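Setting a Table with the Karbridge Hand Grippers: Tips After a Long Winter of Plates

Posted by Berenice Ocampo in Kitchen Helpers

A good many of you wrote in after my piece on jar openers to ask whether I'd ever try one of the table-setting services, the kind where you handle your own dishes with a pair of gripper tools for a while and the company uses what it learns to teach a robot arm. Well, I have now! I signed up for the Karbridge home table plan in April, and I've been at it long enough to have opinions, a few of them strong.

For those who don't know it, the plan gets you two hand-held grippers, a cloth pouch, a little booklet by Stavros Kokkinos (who has a lovely plain way of writing) and a visit from whoever covers your area. Mine was Zyanya Lozano, who drank two cups of my coffee and answered every question I had. The arm itself is a separate thing and costs a great deal more, so I'm only talking about the hand tools and the lessons that go with them.

Start with the plates you like least. I mean it. I began with my mother's blue ones and my heart was in my mouth the whole morning. Go to the back of the cupboard, find the set from the yard sale, and learn on those. Nothing has broken at my house so far, but I'd rather not tempt fate with the good china.

Wash your dishes and dry them properly before you begin, rims and undersides both. A film of dish soap makes glazed plates slide, and you'll think it's your hands getting clumsy when it's only the soap. I use a flour-sack towel and go around each one twice.

Take your rings off too, and push your sleeves up past the elbow. I caught a cardigan cuff on a gravy boat in the first week and have been a short-sleeves woman ever since.
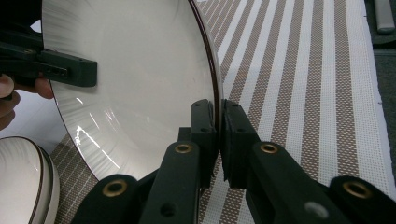
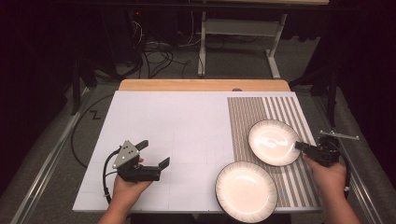 Picking up a plate from flat is the part that most people grumble about, and I grumbled right along with them. The jaws want something thin to close on, and a plate lying on the table gives them very little. What finally got me past it was thinking of the rim as the handle. Look at the close one, where the plate is tilted up and the brown-edged rim is pinched between the two fingers, one on the inner face and one on the outer. That's the grip to practice, and I'd practice it over a folded towel until you trust it. Squeeze slowly, stop as soon as the plate feels held, and then breathe - I found I was holding my breath every single time.

Leave a gap between dishes. When they touch, you go to lift one and nudge its neighbor, and then you're chasing both of them across the table. Two fingers' width suits me for dinner plates. Bowls I like further off, well out of the way of my elbows.

A striped placemat is a real help, by the way, much more than a plain one. You can line a plate up with a stripe and see at a glance when it has crept sideways. My cousin Tài Từ swears by gingham for the same reason, and we have agreed to differ. Whatever you use, put a bit of non-slip shelf liner underneath it so the mat stays put.

Mind the cords if your tools have them. Let them fall toward you or off to the side, with enough slack that you can reach the far edge of the table without a tug, and don't set a full glass anywhere near one.

Rest your hands before they ask for it. I do six plates, then I shake out my wrists and put the kettle on. Châu Mạch, who runs the swap table at our Heketti potluck, goes a good deal longer than I do, but she also kneads bread for half the street and has forearms to match.

Now for what I'd change. The booklet is thin on bowls, with one short page that mostly sends you back to the plate chapter, and a deep bowl is a different animal altogether. The pouch is too small for both tools once you've put the booklet in. And the basic plan is $88 for the season, which I thought was fair, but there's a larger one at $300 and I couldn't see that it got me anything besides a second visit. Nice as Zyanya is, I'd stay with the basic.

I did look at the Bautista plan before I picked this one. They only lend the tools out for a week, and I'm a slow learner, so a week would have had me just about ready to begin when it was time to send them back. If you pick things up quickly it may suit you fine.

Next time I'll write up cups and saucers, which I've only started on. If you've found a good way to lift a saucer without the cup sliding, please leave it in the comments, and tell me what kind of cup it was.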